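Careers > Open Calls > Studies and Field Trials

Call for Participants: Evaluation of the Rurex Tabletop Handling Kit

3 comments | 58 shares

Joller invites applications from adults who wish to take part in a paid evaluation of the Rurex tabletop handling kit. The kit consists of a small arm, a two-finger gripper with a camera at the wrist, a controller and a set of printed task cards. It is offered to community workshops, schools and day centers that want help with light, repeated table work. The present evaluation concerns the arts and crafts task set, which will be added to the kit after the study has closed.

Scope of the Work

Participants will set up the kit from the printed guide, guide the arm by hand through a series of short tasks, and record their remarks on a form supplied by the study office. Tasks include picking up and putting down light tools, moving containers across a table, and handling objects in and near trays that hold paint. Each participant will complete 13 sessions of 80 minutes. No more than two sessions may be held on the same day. Sessions on Sunday are available to those who cannot attend during the week.

The study is run by Joller together with Prosico, which supplies the controller software. Questions about the software should be sent to the study office and will be passed on. Participants are asked not to contact Prosico directly.

Who May Apply

Applicants must be 18 or older and able to read the English guide without help. Prior experience with robots is not required, and half of the places are held for applicants who have none. Experience in leading art classes, in occupational therapy or in classroom support is welcome and should be stated in the application. Applicants must be able to sit or stand at a worktable for a full session. Those who have a known sensitivity to water-based paints should not apply for this task set but may ask to be placed on the list for the next one.

Current employees of Joller, Prosico and Wegener are not eligible.

Payment and Conditions

Participants receive $60 for each completed session, paid at the end of the month in which the session took place. A session ended early by the study office is paid in full. Aprons, gloves and all materials are provided. Travel costs are not covered.

Camera recordings from the gripper are kept for study purposes and may be used in printed training materials. Participants will be asked to sign a consent form before the first session. Consent may be withdrawn in writing at any time before the study closes.

How to Apply

Please send a one-page letter stating your interest, your weekly availability and any relevant experience. Letters should be addressed to Uwe Baumgart, Study Office, Joller. Applications are accepted until the end of February. Selected applicants will be invited to a short introductory meeting at 10 a.m. on a day to be agreed.
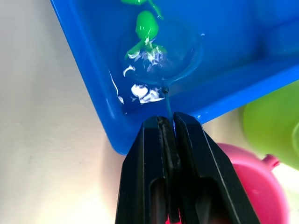 Toon Meijer
I completed the earlier task set, the one with the sorting cards, and would apply again. The guide was clear except for the pages on grip force, which I had to read several times before the arm would hold a thin object without dropping it. Will those pages be revised for the paint tasks? I would also like to know whether left-handed participants can have the controller placed on the other side of the table.

Study Office
Thank you for your comment. The section on grip force has been rewritten and now includes separate settings for thin and soft objects. The controller may be placed on either side. Please state your preference in your letter. Participants from the earlier task set are welcome to apply again.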